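Section 4: Putting the toys away (the one-bin method)

You've got the mat down and the low cabinet pushed back to the wall, so now we get to the part I really care about, which is where all the little stuff goes. If you skipped Section 3 because you already own a cabinet, fine, but go back and read the bit about leaving space underneath. You'll want that space in a minute.

What you need: one open bin per play mat. I use a plain plastic one in a color you can spot from the doorway. I tried the Zundmont basket with the lid for a whole August and gave up on it (the lid lived under the couch). Open top, please!

1. Set the bin on the mat itself, not next to it. Kids will carry a toy to the middle of a mat all day long, but ask them to step off it and you've lost them.

2. Turn the bin so the longest side faces the room.

3. Soft things and balls go in first, toward the back. Fuzzy toys squash down and make a nice bumper for everything else.

4. Next, anything tall or bottle-shaped. Lay it on its side. If you stand bottles up they tip over the second somebody digs around, and then you're fishing for them.

5. Play food goes in last, toward the front. It's what gets pulled out most at my place, so I like it where small hands land.

Note: The cut-apart kind of play food (the pieces that split along a seam) should be pressed back together before it goes in. Half a corn at the bottom of a bin is a sad thing to go looking for at bedtime.

6. Toy dishes and pots can hold a ball or some other small round thing. I love this step. It saves room and it keeps the little balls from rolling down to the bottom.

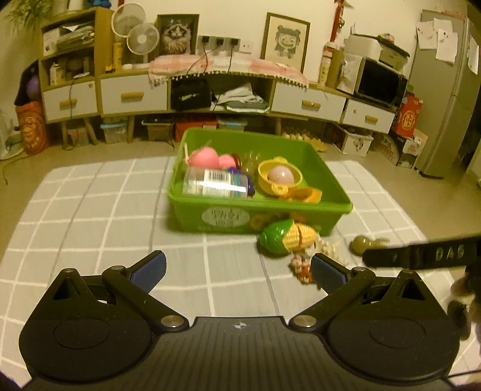 Fig. 10. Green bin on the mat, mostly loaded, with the corn still to go in.

7. Pick up whatever is left in front of the bin. Do a slow sweep with your eyes from one side of the mat to the other before you call it done, especially if your mat has a pattern. Small figures disappear on those things, I swear.

8. Check the fill line. You want everything sitting low enough that you can drag the bin without losing a passenger. If it's heaped up, move a few toys to a second bin and swap them back in a couple of weeks. They'll feel brand new.

CAUTION: If you store real food in the same room, keep it out of reach and well away from the play food. Eggs especially! A toddler who has just been "cooking" does not care which ones are real.

CAUTION: Wind fan cords up behind the cabinet and keep them off the front edge. Same goes for any cloth with a fringe or tassels draped over the top. It looks lovely and it is also a handle, if you're two.

About the drawers: I keep them for clothes and paper things only. I did try toys in drawers, Bermúdez-catalog style with the little dividers, and it lasted 11 days. Drawers are for stuff you put away once a week. The bin is for stuff you put away every night.

Under the cabinet: crates and lidded boxes with low sides work best. Measure the gap first. Mine is fussy and the Mumadberg box I ordered had to go back.

Cleaning the bin is in Section 5.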